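4.2 Durchführung im Projektkurs

Die Simulationsumgebung wurde im Projektkurs Robotik am Standort Melstead von 20 Studierenden im vierten Semester eingesetzt, aufgeteilt in 6 Gruppen. Jede Gruppe erhielt dieselbe Aufgabe: Ein kleiner Block soll gegriffen und an einer vorgegebenen Stelle abgelegt werden, ohne dass andere Gegenstände auf dem Tisch verschoben werden. Welche Gegenstände dort liegen, wechselt von Durchlauf zu Durchlauf. Die Greifstrategie durfte frei gewählt werden -- vorgegeben waren lediglich das Armmodell und die Schnittstelle zur Bibliothek Flotine.

Für das Training standen jeder Gruppe 2.000 simulierte Episoden zur Verfügung. Eine Episode wurde nach 30 Sekunden Simulationszeit abgebrochen und als Fehlversuch gewertet. Die Gruppen führten ein gemeinsames Protokoll, in dem Änderungen an der Steuerung und an der Belohnungsfunktion festgehalten wurden. Abbildung 3 zeigt eine Anordnung, in der der Block auf einem quadratischen Teller mit erhöhtem Rand steht, während Kissen, Schläger und Holzstab als Störobjekte dienen. 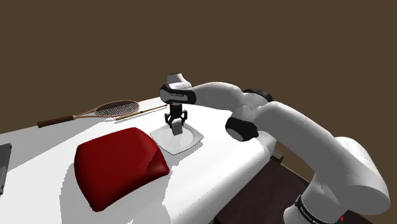

Abbildung 3: Simulierte Szene mit geöffnetem Greifer über dem Block.

Elżbieta Żak wandte in der Zwischenbesprechung ein, die Gruppen hätten zu früh an der Belohnungsfunktion gearbeitet und die Anfahrt des Arms dabei vernachlässigt. Ein Vergleich der Protokolle stützt diesen Einwand in Teilen: Zwei Gruppen änderten die Bahnplanung erst in der letzten Kurswoche. Die Auswertung in Abschnitt 5 weist Anfahrt und Griff deshalb getrennt aus.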